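Two arms, one phone

I've been building a pair of small robot arms since April, most of it at Dutinmont, the shared workshop I pay a monthly fee to use. The first arm worked well enough that I printed a second one. That was a mistake as far as my free time goes, but I like having two.

The goal for this stage was a handover. One arm holds a phone, the other arm takes it, and the phone doesn't end up on the floor. I picked a phone because it's thin, it's slippery, and it has buttons on the side that you don't want to squeeze. A block of foam would have been easier and I would have learned less.

The arms are printed in white with black motor housings. The plans are the Plollow ones, with changes. I made the lower link a bit stiffer and moved the screw holes so I could get a driver in without taking the whole elbow apart. If you are building from the stock files, do this before you print, not after. 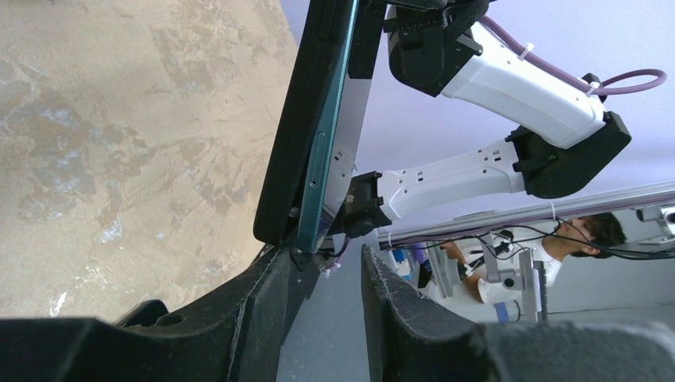

Cable routing took longer than I planned. The motor cable used to run loose, and every time the elbow folded it would catch on the joint and pull. Now it goes along the top of the upper link under zip ties, with a loop of slack left at the elbow. The loop looks untidy but the arm needs it. When I pulled it tight the arm lost the last part of its reach.

The bigger job was the gripper fingers. My first set were smooth and the phone would rotate in them as soon as the arm moved. I sanded the inner faces, which helped some. Then I reprinted them with a slanted inner edge that comes up to a lip, so the jaws meet the phone near the top and there's a gap lower down. That changed things more than any of the software work did. They pick up dust and scratches fast and I've stopped cleaning them.

For motor control I'm using an Ovitz board on each arm. They're cheap and the documentation is thin. One thing to know is that the boards don't agree on which one is first when you power them up together, so I plug in the left arm, wait, then plug in the right. There is probably a proper fix. I wrote the order on a piece of tape and left it at that. 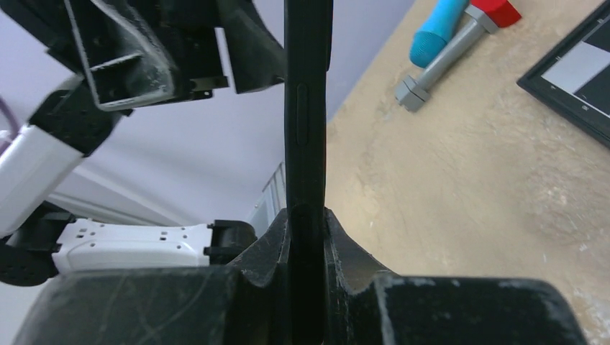 Getting both grippers onto the same object is mostly a matter of timing. If the second arm closes before the first one lets go, they fight each other and the motors get hot. If the first one lets go early, gravity wins. What I have now is simple: the second arm closes, waits until its motor current goes up and stays up, and then the first arm opens. I set the current threshold by hand. It's 3 steps on the scale in my config file, and 2 was too low – it would trigger on the arm's own friction.

I log every attempt to a text file. I want to get to 1000 before I change the fingers again, so that I'm comparing like with like. I'm not close yet.

Next up is a better base clamp from Bajwa, which I have ordered and not received, and a second look at the wrist joint on the right arm. It has some play in it when the arm is stretched out. I'll post the changed link files once I've cleaned up the names.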